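Ticket: Photo uploads stall at 2 MB, shared drive, Draltdale office
Opened by: Dilani Dewan
Assigned: Liliana Serra
Status: waiting on user

19 Nov 2025
Uploads to the Kalov folder stop partway. Bar sits at the same spot, then "connection reset". Text files fine. Small PDFs fine. Anything bigger than 2 MB hangs.

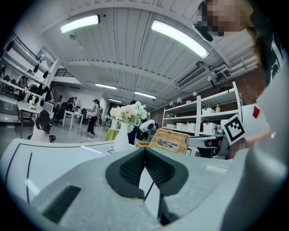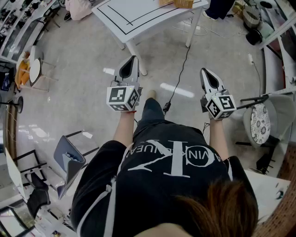
Attached: close-up with dark finger pads (first), view from overhead with black T-shirt (second).

Liliana – both opened fine from the ticket, so files arent corrupt. Which machine, and wired or wifi?

Dilani – laptop, wifi. Same on the desktop next to the printer, that one is wired. Tried Saha browser and the other one. Cleared cache. No change.

Liliana – ok so not wifi. Checked quota on Kalov: 200 GB allowed, nowhere near it. Permissions look right. Can you try one upload from your phone with office wifi off?

Dilani – phone on mobile data worked first try. Back on office wifi, stuck again.

Liliana – then its the office line. Pulled the router log. Farness box had a firmware update in July and the MTU got put back to default. Our tunnel needs 1,435. Small files squeeze through, big ones dont. Changed it, restarted the box. Pls retry.

Dilani – first one went through. Second went to the end and then "file already exists"??

Liliana – leftover from the failed tries. There were 200 partial files in the temp folder, looks like the sync client kept retrying on its own. Deleted them. Sign out of the sync client, sign back in, then upload again.

Dilani – in a meeting til 3, will try after.

Liliana – fine. Leaving this open. Still to do: turn off auto update on the Farness box, check if the other site has the same setting.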